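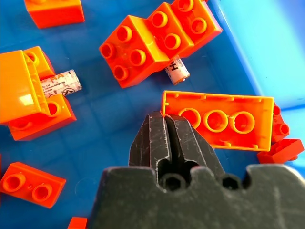
Fluton Shared Workshop
Equipment Support Log

Ticket title: Bin sorting arm, Bench 2. Gripper closes before reaching full depth
Status: Open, monitoring
Priority: Normal
Opened: 17 July 2025
Category: Automation, member builds
Equipment: Tabletop arm, two-finger gripper, wrist camera, Liscombe motor controller
Software: Aryee control package, workshop branch

Summary of the problem

The sorting arm at Bench 2 is intended to remove AA batteries from a bin of toy bricks and to leave the bricks in place. The arm moves to the correct side of the bin and lowers toward the selected battery. On a portion of attempts, the fingers close while still above the object. The arm then lifts, reports a completed pick, and proceeds to the drop tray with nothing held.

The fault was reported by the project team following a set of 200 test picks. The team recorded 16 early closures in that set. No error code was displayed for any of them. The controller log lists each one as a normal cycle.

Conditions under which the fault occurs

The fault has been recorded only with the blue plastic bin. It has not been reproduced with the shallow gray tray used earlier in the build. It is more frequent when the target lies partly under a group of bricks, and less frequent when the target lies on the open floor of the bin.

The fault does not depend on the time of day. The overhead lights at Bench 2 were on for all recorded attempts.

Steps requested by Support

1. Confirm that the gripper fingers are fully seated and that the fasteners at the base of the fingers are tight.
2. Run the open and close test from the maintenance menu with the arm at its rest position.
3. Record the finger position value at fully open and at fully closed, and attach both to this ticket.
4. Confirm that the height offset in the settings file matches the bin in use.
5. Do not change the closing force until the above has been completed.

Response from the project team

Items 1 and 2 were completed without a finding. The fasteners were tight. The open and close test passed on each run.

Item 3 was completed. The fully closed value differs slightly from the value recorded in February, when the present fingers were fitted. The team attributes the difference to wear on the inner faces. Both values remain within the range given in the build notes.

With regard to item 4, the height offset in the settings file was found to be the value for the gray tray. The blue bin has been in use since the tray was returned to general stock. The team has no record of the offset being changed at that time.

Support analysis

The incorrect height offset accounts for part of the fault. With the tray value loaded, the control package expects the floor at a higher level than it is. The arm therefore begins its closing motion too soon. A battery resting on top of other objects may still be picked, and this explains why the fault did not appear on every attempt.

The offset does not account for the false report of a completed pick. The package is designed to compare the final finger position with the fully closed value. If the two agree, the pick should be recorded as empty. Support reviewed the settings file and found that the stored fully closed value had not been updated after the fingers were replaced. The comparison was being made against the old fingers. An empty gripper was consequently read as a gripper holding a thin object.

A third matter was noted during the review. Reflections from the glossy side wall of the bin were marked as possible targets in several of the saved camera views. The arm did not act on these marks in the attempts reviewed, but they add to the time taken for each cycle.

Corrective action

The following changes were made by the project team under Support guidance:

The height offset was measured again with the blue bin clamped in position, and the new value was saved.

The fully closed finger value was recorded again and entered in the settings file. The former value was kept in a comment line.

The search area was reduced so that the side walls of the bin are ignored. A battery lying directly against a wall may now be missed. The team has accepted this limit for the present.

Result of retest

The team repeated the test with the same bin and the same mix of bricks and batteries. Early closure occurred 3 times. In each case the arm correctly recorded an empty pick and made a second attempt. No empty gripper was carried to the drop tray.

The remaining early closures all involved a battery with one end covered by bricks. Support considers that the depth estimate is being taken from the brick and not from the battery. This is a separate matter from the original fault and will require a change to the way targets are selected.

Outstanding items

The project team is to supply saved camera views for the remaining early closures, together with the matching lines from the controller log.

Support is to confirm whether the newer Milasex depth module may be used with the present version of the control package. It should not be installed before that confirmation is given.

A replacement set of fingers has been placed on the parts request list. Replacement is not urgent. When the new fingers are fitted, the fully closed value must be recorded again before the arm is returned to use.

Notice to other users of Bench 2

The settings file now holds values for the blue bin only. Members who wish to use the arm with another container must save a copy of the file under a separate name, measure the height offset for that container, and restore the original file at the end of the session. The bench sheet is to be signed on each change.

Next review: upon receipt of the camera views.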